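Brabec Washroom Handling Set: data card

Maintained by: Vastari Manipulation Group, Trembridge
Contact for content: Unnur Snorradóttir
Contact for files and access: Géza Katona
Card last revised: September 12, 2021

Summary

The Brabec set is a collection of short demonstrations of washroom tasks, recorded by people using hand-held grippers. It is intended for training and testing policies that must handle thin, soft material at a fixed wall fitting. The present release contains 200 demonstrations. Each consists of synchronised video from a head-mounted camera and from a camera on each of the two grippers, together with the estimated position of both grippers and the opening of their fingers.

Tasks

The release covers grasping the loose end of a toilet roll, pulling out a length of paper, tearing it off and placing it at a given point. Replacing an empty roll is included as a separate task with its own labels. Cleaning of fixtures is outside the scope of this release and will be treated in a later one.

Recording set-up

Demonstrations are carried out by one person holding a gripper in each hand. The right gripper normally does the pulling and the left is kept low until it is needed. Each gripper carries a cube printed with fiducial markers, from which its position is recovered. Operators are asked to keep at least one face of each cube in view of the head camera whenever the task allows.

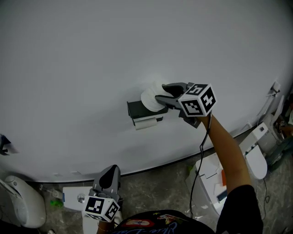 Figure 1. Head camera view: paper held in the right gripper at the wall-mounted holder.

Operators receive one training session before their recordings are accepted. They are told which task to perform and where to stand, but not how to approach the holder. Differences in reach, grip and speed between operators are therefore a property of the data and should not be treated as error. Where a grasp fails, the operator may try again within the same demonstration. Such cases carry the label "retry" and are kept in the main folder.

Video is stored at 30 frames per second for all cameras. The gripper cameras use wide-angle lenses, and their images are supplied without correction. Lens parameters are given in the file calibration.txt, which must be read separately for the left and right tools. Users who correct the images should expect to lose part of the outer field, where a good deal of the surrounding room is recorded.
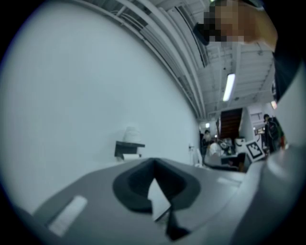 The recording area is a shared indoor workspace, and activity in the background has not been removed. Staff may enter or leave the view during a demonstration. Faces are obscured before release by an automatic process, followed by a manual check of every file. Any face found to have been missed should be reported to Géza Katona, who will withdraw the file and issue a replacement.

Labels

Each demonstration has a start time, an end time, a task name and an outcome. Outcomes are "complete", "retry" and "abandoned". Labels were applied by one annotator and reviewed by a second. Disagreements over the moment of tearing were common, and the earlier of the two times has been kept.

Division of the data

Of the 200 demonstrations, 30 are reserved for testing and 24 for validation. The division was made by operator, so that no person appears as operator in more than one part. Users are asked to keep to this division when reporting results.

Known limitations

Marker tracking is lost for short periods when a cube is turned away or covered by the forearm. Gaps are marked in the position file and have not been filled. White paper against a pale wall gives little contrast, and methods which depend on colour alone have performed poorly in our own trials. No force readings are included.

Files recorded in January used an earlier version of the Telilon logging tool and have a small, constant delay between the head and gripper video. The correction is listed in delays.txt and has not been applied.

Access

The set is available to partner institutions on signature of the data agreement. Requests should name the person responsible for storage and state the purpose of use. Copies may not be passed to third parties.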